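Zemstead Household Notes
Tips page – damp, smells, squeaks and the rest
Put together by Zubaida Soomro

Quick one this month, the November list got out of hand and I've a pile of your letters to get through. Mostly damp. It's always damp once the heating goes on. Start with walls, then worktops, then beds, then whatever I can fit in.

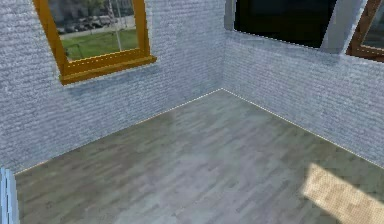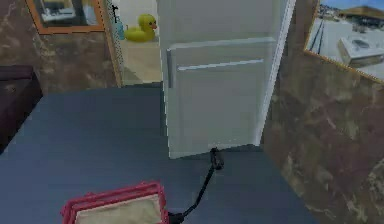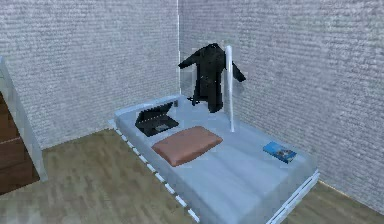 DAMP CORNERS
Outside corners go first. Cold wall, no air moving, wardrobe shoved up tight against it. Pull furniture out a hand's width. Two hands if you can spare it. Check behind every fortnight till spring.

Wipe sills in the morning, before the kettle. Old tea towel, wring it in the sink, hang it outside if it's dry out. Don't drape it over the radiator, you've just put the water back in the room.

Black spots on paint – mould wash from the hardware shop, gloves, window open, leave it the full time on the bottle. Don't dry brush it. Never mix it with anything else under the sink, and that goes double for bleach.

Cheap humidity meter on the bedroom shelf. Ours reads too high in the mornings, so I go by the trend and not the number. Ten minutes with two windows open at opposite ends of the house does more than one left on the latch all day.

WORKTOPS
Dark ones show everything. Washing up liquid, warm water, soft cloth, then a dry cloth straight after. It's the second cloth that stops the smears, most people skip it.

Vinegar is fine on taps if you rinse it off quick. Keep it off marble, limestone, anything like that, it eats the polish and you wont get it back without paying someone. Lemon the same.

Turmeric stain on a pale top: paste of bicarb and water, leave it an hour, wipe, repeat. Sunlight helps if it falls there. Try a hidden bit first.

CUPBOARD DOORS THAT WON'T STAY SHUT
Usually the hinge. Open the door, look for two screws on the arm. The front one moves the door side to side, the back one moves it in and out (on most, anyway). Quarter turn, close it, look, another quarter turn. Don't go at it with the drill.

Screw hole gone loose and chewed up – matchsticks, heads off, bit of wood glue, snap them level, let it dry overnight, screw back in. Held on my pantry door for 9 years and still going.

Handles working loose: take the screw out, one drop of the weak thread lock, back in. Nail varnish does at a pinch.

BEDS
Strip it and leave it bare for an hour before you make it up. Windows open. Mattress wants to breathe, specially if two of you sleep in it.

Turn head to foot when the clocks change, easy to remember. Only flip it if it's a two sided one, check the label.

Squeaks. Get someone to sit on it and shift about while you listen underneath. Tighten every bolt first. If it's still at it, rub candle wax where the slats sit, or cut up an old sock and tuck a bit under each end. Oil is a bad idea near bedding.

Smell from a spill: blot, dont rub. Bicarb thick over the patch, leave it all day, hoover with the brush end. Might need doing twice.

FROM YOUR LETTERS
Marwat Road reader asks how to get candle wax out of a rug. Ice cubes in a bag, let it go hard, crack it off with a spoon. Then brown paper and a cool iron, keep moving to a clean bit of paper. Not on synthetic rugs, they melt.

Someone in Pelomdale has a freezer drawer that sticks every winter. It's ice behind the runner. Turn it off, food in a cool box with blankets, bowl of hot water on the shelf, door open, towels down. Leave the knife in the drawer please, I've seen what happens when it goes through the pipe.

And three of you about limescale in the loo. Push the water down with the brush, pour descaler in, overnight. Check it's the kind that suits your pan.

ODDS AND ENDS
Label the stopcock. Tie a luggage tag on it, and make sure everyone in the house can find it and turn it.

Photograph your meters before you go away. Mine said 271 when I left for Neleck and the bill that came after was a nonsense, so the photo saved me a long phone call.

Keep one jar for odd screws and one for picture hooks. Tape a spare fuse inside the cuboard by the meter.

More next month – draughts and letterboxes, and the right way to bleed a radiator. Send yours in by the middle of the month if you want an answer.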